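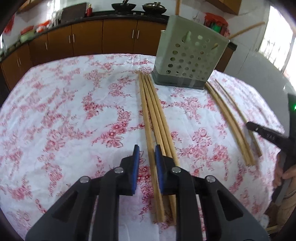

Abb. 1: Essstäbchen und Stäbchenhalter auf dem runden Tisch mit Rosendecke

Ordnung am Esstisch: Aufbewahrung von Essstäbchen in der Wohnheimküche
Projektbericht im Modul Wohnen und Haushalt
Vorgelegt von Els Koster, 2020-08-25

1. Ausgangslage

Die Küche im zweiten Stock des Wohnheims Kaijage wird von 14 Personen genutzt. Gekocht wird meist abends, und etwa die Hälfte der Gruppe isst regelmäßig mit Stäbchen. Bis März lagen die Stäbchen zusammen mit Kochlöffeln und Schneebesen in einer Schublade. Beim Decken wurde lange gesucht, einzelne Stäbchen blieben ohne Gegenstück, und nach dem Spülen kamen sie oft noch feucht zurück in die Schublade. Zwei Paare mussten wegen dunkler Flecken entsorgt werden.

Ziel des Projekts war eine Aufbewahrung, die alle ohne Anleitung benutzen können und bei der das Holz trocknen kann. Die Kosten sollten aus der Küchenkasse gedeckt werden.

2. Material und Raum

Der Esstisch ist rund und mit einer Decke mit rosa-rotem Rosenmuster auf weißem Grund bedeckt. Entlang der Wand stehen braune Unterschränke aus Holz mit schmalen Metallgriffen, darüber verläuft eine schwarze Arbeitsplatte. Auf der Arbeitsplatte war wegen Wok und Topf wenig Platz, deshalb wurde der Tisch als Standort mit geprüft.

Verglichen wurden drei Lösungen:

Variante A: Schubladeneinsatz der Firma Wollodier mit einem langen Fach.
Variante B: stehender Halter aus gelochtem Kunststoff, hell graugrün, auf einem dunkleren grauen Sockel (Abb. 1).
Variante C: hohes Glas ohne Löcher aus dem vorhandenen Bestand.

Verwendet wurden helle Holzstäbchen. Einige lackierte Paare der Marke Suvden, die einer Mitbewohnerin gehören, blieben außen vor, weil sie getrennt gespült werden.

3. Vorgehen

Jede Variante wurde 11 Tage lang benutzt. Die Reihenfolge wurde ausgelost: zuerst C, dann A, zuletzt B. Am Kühlschrank hing eine Liste, in die nach dem Essen eingetragen werden konnte, was gestört hatte. Zusätzlich habe ich jeden Abend nach dem Abwasch nachgesehen, ob die Stäbchen an ihrem Platz waren und ob sie sich trocken anfühlten.

Am Ende jedes Abschnitts gab es einen kurzen Durchgang am Tisch. Alle Stäbchen wurden ausgelegt, zu Bündeln gleicher Länge geordnet und dann in die jeweilige Aufbewahrung gestellt oder gelegt. Dabei wurden auch beschädigte Stücke aussortiert. Das Ordnen auf der gemusterten Decke war mühsamer als gedacht, die hellen Stäbchen rollen zwar kaum, heben sich vom weißen Grund aber schlecht ab.

4. Ergebnisse

Variante C. Das Glas wurde sofort angenommen, weil jeder es kannte. Am Boden sammelte sich Wasser, und die unteren Enden blieben bis zum nächsten Tag feucht. Das Glas ist einmal umgefallen, als es am Tischrand stand.

Variante A. Der Einsatz hielt die Stäbchen gut zusammen. Trocken waren sie nur, wenn sie vorher abgetrocknet wurden, was an vielen Abenden unterblieb. In der Liste wurde außerdem mehrfach vermerkt, dass das Fach beim schnellen Schließen der Schublade verrutscht.

Variante B. Im gelochten Halter waren die Stäbchen morgens in allen Fällen trocken. Er lässt sich mit einer Hand zum Tisch tragen und nach dem Essen auf die Arbeitsplatte zurückstellen. Als Nachteil wurde genannt, dass sich beim Herausziehen manchmal ein drittes Stäbchen mitbewegt. Der Sockel muss regelmäßig ausgespült werden, im Versuch hat das niemand von selbst getan.

Bei der Abschlussbefragung sprachen sich 6 Personen für B aus, vier für A und eine für C. Die übrigen hatten keine Vorliebe.

5. Diskussion

Für unsere Küche ist das Trocknen wichtiger als die Frage, ob die Stäbchen sichtbar stehen. In einem Haushalt mit Spülmaschine könnte das Ergebnis anders ausfallen, dort wäre der Schubladeneinsatz vermutlich ausreichend. Die Zeiträume waren kurz, und während Variante A waren mehrere Bewohner verreist. Die Zahlen der Befragung sind deshalb nur eingeschränkt vergleichbar.

Nicht untersucht wurde, ob ein breiterer Halter das Herausnehmen erleichtert. Der Haushaltswarenladen Ranix führt ein Modell mit zwei Kammern, das für einen weiteren Versuch in Frage kommt.

6. Umsetzung

Der gelochte Halter bleibt in Gebrauch. Sein Platz ist tagsüber auf der Arbeitsplatte neben der Spüle, zu den Mahlzeiten steht er auf dem Tisch. Das Ausspülen des Sockels wurde in den Putzplan aufgenommen. Der Schubladeneinsatz wird jetzt für Kochlöffel verwendet, das Glas steht wieder im Schrank.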